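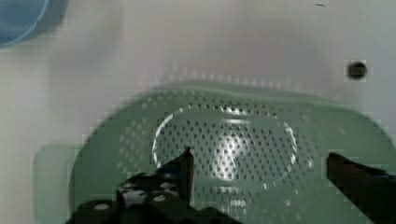 Can you wash a silk robe at home? If the label says washable, go ahead, in cool water with a tiny bit of gentle soap, and keep it out of the dryer.

OK so I get asked that every single week now, and it's all because of the Kazemi robe. I posted it one time! It's the long one with the shawl collar and the deep pockets (deep enough for a phone AND a paperback) and I've basically lived in it since fall.

Sizing, for everyone in my messages: I'm between sizes and went up. The sleeves are a bit long on me but I just roll them, and the tie loops come in two heights so the belt can sit where your waist really is. More robes should do this.

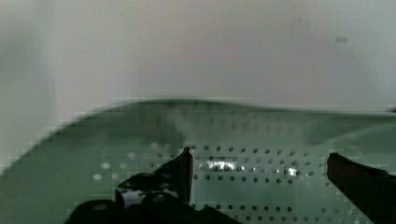 Madberg, Dec 24, 2022

Christmas Eve and I'm still in it at noon, no regrets. Kulsoom Lashari asked if the flannel one from Greteo is warmer. Yes, way warmer! But it's bulky under the arms and mine pilled at the cuffs pretty fast. Great for a cold kitchen, not so great to sleep in.

Also the navy does bleed a little the first time, so wash it by itself. I rolled mine in a towel, pressed, and hung it on a fat hanger so the shoulders wouldn't get those pointy bumps. Steam the collar from the inside if it goes floppy.

Hina Satti, your question about the matching slippers: I skipped them. The soles looked thin and I have hardwood floors.

They say the plum color is coming back in March. I want it so bad. If anybody sees it in a short length before then, please tag me!!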